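February, kitchen, evening

Slept badly and got up early, so the day felt long before it started. Coffee, then the dishes from last night, which I had left because Karim stayed late and I didn't want to be running water while he was talking. The counter needed doing too. I have been meaning to clear that whole side properly, the marble and the rack and everything that collects around them.
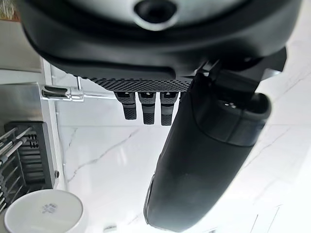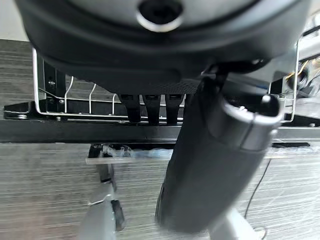

I started with the plates. They went into the cupboard over the stove, the big ones at the bottom, then the soup bowls, then the small plates that don't match anything. I have four of the blue ones left. There used to be a full set from my aunt, and I have no idea where the rest went between the old apartment and this one. The mugs went on the hooks. Two of them have brown rings inside that don't come off with dish soap, so I put those aside to soak with baking soda.

Then the silverware, which I sort more carefully than it deserves. Found the good peeler, finally. It was in with the serving spoons. I have been using the bad one for weeks and taking half the potato off with every stroke.

The tray under the rack is the part I hate. Water sits in it and dries, and then there is a white crust in the corners that you can't see until you put a finger on it. I lifted the rack out and ran the tray under hot water with vinegar, left it for an hour, and scrubbed it with the old toothbrush. Most of it came off. The far corner still feels rough. I will try again with citric acid if I remember to buy some. I wrote it on the list, but the list is already long and I lose them.

The wires I just wiped down with a cloth, one at a time. The loops where the plates stand are annoying, the cloth catches. I thought about putting the whole rack in the bathtub and spraying it with the shower head, which is what I did last time, but then the bathtub needs cleaning too and I had enough to do.

I looked again at the Husimex rack in the catalog, the one with two levels. It would hold more but it would also be taller, and I like being able to reach over. Also I know myself. If it holds more, I will leave more in it. The one I have is fine. I turned down the corner of the page anyway.

Counter next. The marble is beautiful and I complain about it constantly. Anything sour marks it. Last summer I left half a lemon face down overnight and there was a dull circle in the morning, and it is still there if you get your head down low and look across toward the window. The man from Fimbridge who came about the sink told me it could be polished out and quoted me 344 for the whole counter. I said I would think about it. That was before Christmas and I have thought about it maybe twice. For that money I could get the bedroom window fixed, and the window lets in cold air, while the circle does nothing to anybody.

I was careful with the vinegar, anyway. Did the tray in the sink and rinsed the sink after. For the stone I used warm water with a little dish soap, then plain water, then a dry towel. My mother used to do her table in the same order. She had a plain painted table and no marble, but she dried it like it was worth something.

Stopped at noon and ate standing up. Bread, the end of the white cheese, olives. I should have sat down. Then I got crumbs on the part I had just cleaned and had to wipe it again.

Karim called a little after that. He had left his scarf here, and did I want anything from Ashour, because he was going there for lamb. I asked for bulgur, a jar of the pepper paste and the dried mint if they had it in the bigger bag. He said they never have it in the bigger bag. He wanted to talk more about what we had talked about last night, his job and whether to take the transfer to Stustadmont. I told him the same thing I told him then, that he should go and look at the place for a couple of days before he decides anything. He has been there once, for an afternoon, and it rained. He says the apartments are cheaper and the office is smaller. He doesn't say whether he wants it. I think he does and that he feels bad about his father, who would be left here with only the sister nearby. I didn't say so. He would have argued and then been quiet for a week.

We were on the phone almost 60 minutes. I cleaned the cupboard doors while he talked, with the phone between my ear and my shoulder, and now my neck hurts.

After the call I did the shelf with the oils and the spices. Everything on it was sticky on the bottom. Took it all down, washed the shelf, wiped each jar. Threw out the following: a cumin that smelled like dust, a bag of bay leaves gone brown, a bottle of sesame oil I don't remember buying, and a box of food coloring with the red missing. I kept the saffron even though it is old. I can't throw out saffron. I moved the salt and the pepper to the front and put the vinegar on the bottom shelf on a saucer, away from the counter, and told myself to keep it there.

The shelf paper is coming up at one end. I pressed it down and it came up again. Put a jar of lentils on it.

Then I did what I always do and started on something that wasn't the kitchen. Went to put the old towels in the hall closet and saw the state of the closet. Took out the tablecloths, refolded them, found the napkins from the wedding, found one of my gloves. Only one. Put it all back in more or less the way it was. That took a good part of the afternoon and nothing looks different, but the door closes now without a push.

Came back in and the light had gone gray. I put the rack back together and moved it a little closer to the wall so there would be more room to chop. Then I moved it back, because the tap drips on that side when you swing it and the drops landed on the stone behind. I had forgotten that was why it stood where it did. I have probably made the same experiment before.

The drip itself is a separate matter. It comes when the handle is a bit left of center. If I push it all the way over it stops. I have been pushing it all the way over since the fall. I should call Fimbridge again, but then he will ask about the counter.

Karim came at 5 with the bag. No big mint, he was right, so he bought two of the small ones. He had also bought a box of dates for me and wouldn't take money for it. I gave him the scarf, which I had folded on the chair so that we wouldn't forget it again. He stood in the doorway to the kitchen with his coat on and said it looked nice, and asked if I had painted. I have not painted. I told him I had moved the spices. He stayed for one tea and didn't bring up Stustadmont, and I didn't either. When he was on the stairs he called back up that he might take the train there at the end of the month. I said good.

Cooked the bulgur with onion and a spoon of the pepper paste and a handful of chickpeas from the freezer. Too much paste. It is hotter than the other brand and I always forget. Ate it with yogurt and it was fine. There is enough for tomorrow's lunch and I will put more onion in it when I heat it up.

So then there was one pot, one plate, one bowl, the spoon, the knife and the board. I washed them right away for once. The mugs with the rings came out better than I expected, one clean and the other nearly. I changed the water and left that one to soak another night.

Things I didn't get to: the top of the refrigerator, the drawer under the oven, the light over the sink, which flickers when it is first turned on. Also the letter to the insurance, which has been on the table since last week under the fruit bowl. I moved the bowl to wipe the table and put it back on top of the letter.

My hands are dry from all the water. I bought rubber gloves at the start of winter and they are still in the packet, in the cupboard under the sink. I saw them today when I got the sponge out.

For the list: citric acid, sponges, shelf paper, onions, milk, a bulb for over the sink if it's the bulb. Call about the tap. Ask Karim's sister for the recipe with the lamb and the dried apricots, she has offered twice.

It is colder tonight and I can feel the bedroom window from the hallway. I rolled up one of the old towels and put it along the sill. Going to bed with the heavy blanket and the second half of the library book, which is due back soon and which I am not enjoying much.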